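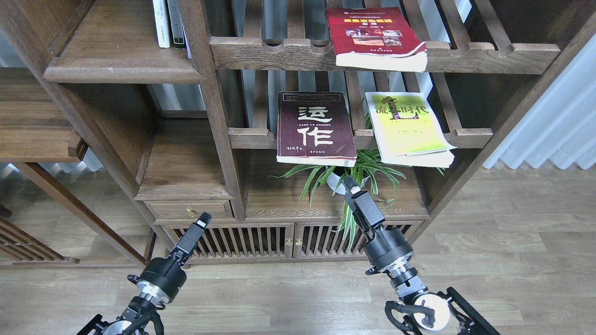 *Le meuble à lattes, « 运作 » et le jaune-vert à plat, le rouge au-dessus*

**Objet : Re: [rayons-zelano] à plat ou debout ??**

Bonjour la liste,

Vite fait avant la réunion de 14 h. Je reprends le message de ce matin, sinon on va encore tout mélanger :

> Pour le fonds en chinois de Fleniden, je propose de tout mettre à plat. Les brochés s'abîment debout sur des lattes, ils glissent et les pages prennent le pli. Et puis à plat on lit les titres de face. Par contre il faudrait se mettre d'accord avant de finir les 107 étiquettes, parce que l'emplacement est marqué dessus.

D'accord sur le fond, pas sur le « tout ». À plat ça marche pour deux livres côte à côte, au troisième ça déborde. Le jaune-vert (流… 时代, je n'ai pas le titre entier sous la main) dépasse déjà du bord. Un coup de manche et il est par terre.

Donc ma proposition :

- rayon du milieu : couvertures de face, dressées, deux maximum
- niveau du haut : un seul livre, à plat
- le reste debout, dos visibles, dans la case de gauche
- rien devant le tiroir, svp

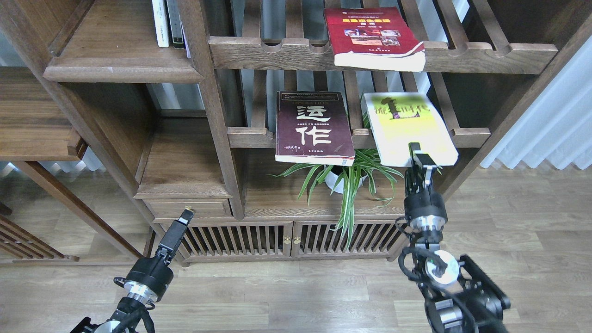 Quelqu'un m'a déjà répondu hors liste que de face, c'est joli mais ça mange toute la place, et qu'avec environ 400 volumes à caser sur l'année on ne peut pas se payer une vitrine. Possible. Mais ce meuble-là n'a jamais été prévu pour les 400, on en avait parlé en mars : il sert à montrer, le stock va dans les Censka du couloir. Si quelqu'un a changé d'avis entre-temps, qu'il le dise, moi je n'ai rien vu passer.

Autre chose, les brochés souples. De face il leur faut un appui derrière et quelque chose qui bloque en bas. Il me reste 13 butées transparentes de chez Magyar, je peux en apporter. Pas de pâte adhésive sur le bois !! Ni sur les couvertures.
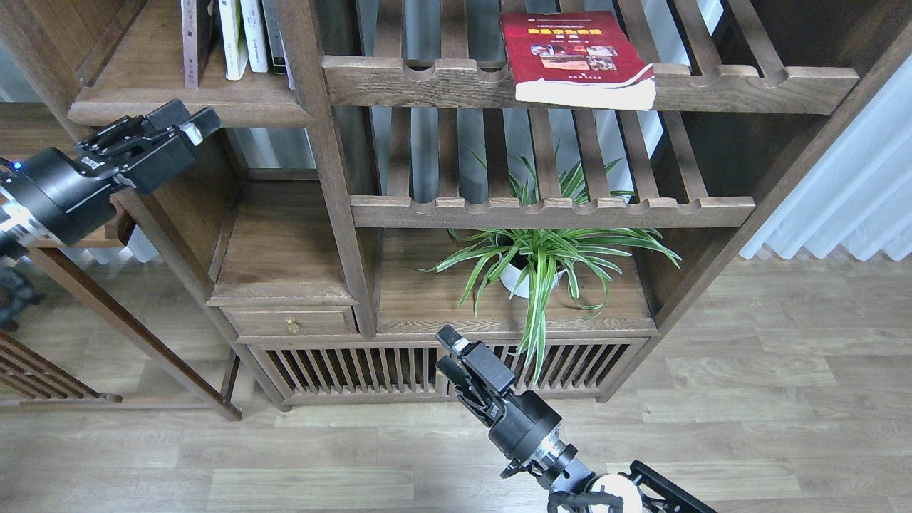
Pour les dos, je voudrais qu'on arrête de remplir les cases à ras. Serré, on tire par la coiffe et elle finit par lacher. Cinq livres dans la case en haut à gauche, avec le mince qui s'appuie sur le sombre, moi ça me va, on passe encore les doigts. Le rouge tout en haut a la couverture qui rebique un peu, je suis pour le mettre une semaine sous poids avant de le ressortir. Et la plante araignée passe ses feuilles à travers les lattes du rayon du dessus : soit on la descend, soit on ne met pas de papier juste là. Je vote pour la descendre, mais pas devant les portes du bas.

Pour les étiquettes : ne collez rien tant qu'on n'a pas tranché. Le fichier en est à 1 876 lignes et je n'ai aucune envie de refaire la colonne « emplacement » a la main.

Réponses sur la liste, pas en privé, merci. Je relis ce soir vers 21 h.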